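Foro Nogueira Automatización > Manipuladores y pinzas > Averías

Tema: La pinza aprieta de más con botellas ligeras y no salta el límite de fuerza

torno_lento escribió:
Buenas. Tenemos un manipulador móvil en pruebas para recoger envases en salas de reuniones. La pinza es de dedos articulados, con cámara en la muñeca. El controlador de fuerza es un Flanden de segunda mano, con el límite puesto a 16 N.

El fallo: con latas y vasos rígidos va bien. Con botellas de plástico fino el límite no salta, el eje sigue cerrando y acaba entrando el paro por tiempo. En el registro de la última tanda hay 646 ciclos y el código 876 aparece en todos los que acabaron en paro. El manual solo dice "desviación de consigna", que no me aclara gran cosa.

Ya he cambiado el cable del sensor y he hecho el cero en frío y en caliente. Sigue igual.

marea_baja escribió:
¿Por dónde coge la botella, por el cuerpo o por la base? Y pon una captura de la cámara de muñeca, que sin eso es hablar por hablar.

torno_lento escribió:
Por la base, en vertical. El plástico está todo arrugado y la botella un poco vencida hacia la izquierda, con el tapón puesto.

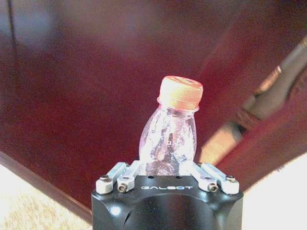
bielas77 escribió:
El 876 en los Flanden antiguos sale cuando la corriente del motor y la lectura del sensor no cuadran durante más tiempo del permitido. El motor avanza, el sensor no ve carga y el equipo se queda esperando. Con una pieza blanda es lo normal: cede y no llega nunca a los 16. Yo no buscaría una avería eléctrica. Baja el límite a la mitad y prueba.

marea_baja escribió:
No estoy de acuerdo con bielas77. Si bajas tanto el límite, las latas llenas se te van a caer. Lo que falta es un tope de recorrido: que el eje pare al llegar a una apertura mínima, haya fuerza o no. En el Flanden se configura aparte y de fábrica viene desactivado.

bielas77 escribió:
El tope de recorrido te obliga a saber qué diámetro vas a coger. Si recoge de todo, no lo sabe.

marea_baja escribió:
Lleva cámara, puede estimarlo. Y si falla la estimación, para. Prefiero una botella en el suelo a un eje que sigue cerrando sin límite. Ahora es una botella y mañana es un dedo.

torno_lento escribió:
Lo de los dedos me preocupa también. Durante las pruebas hay gente en la sala. De momento lo he dejado a velocidad reducida y con la seta a mano.

rodamiento_seco escribió:
Me pasó algo parecido con una pinza Bristard. Mira el filtro de la señal de fuerza. El mío estaba en 4000 ms porque alguien lo había subido para quitar ruido, y claro, cuando el valor llegaba al controlador la pieza ya estaba aplastada. Si lo compraste usado, no te fíes de los parámetros.

torno_lento escribió:
Acabo de mirarlo y el filtro está casi en 4000. No lo había tocado yo. Lo he bajado al valor de fábrica y he repetido con botellas nuevas: ahora salta el límite en la mayoría, pero en las más finas sigue cerrando hasta el paro.

bielas77 escribió:
Entonces eran dos cosas. Para las finas sigo diciendo lo mismo: menos límite.

marea_baja escribió:
Y yo sigo con el tope. Además, repasa el resto de parámetros contra la hoja original antes de seguir moviendo cosas. Vanberg tiene colgadas las tablas de las versiones viejas en su zona de descargas.

torno_lento escribió:
Activo primero el tope y dejo el límite en 16. Mañana por la tarde paso otra tanda y pongo el registro completo. El cero del sensor lo repetiré también, que lo hice con el filtro mal puesto.

rodamiento_seco escribió:
Guarda una copia de los parámetros antes de tocar nada más. Yo no lo hice y perdí dos tardes.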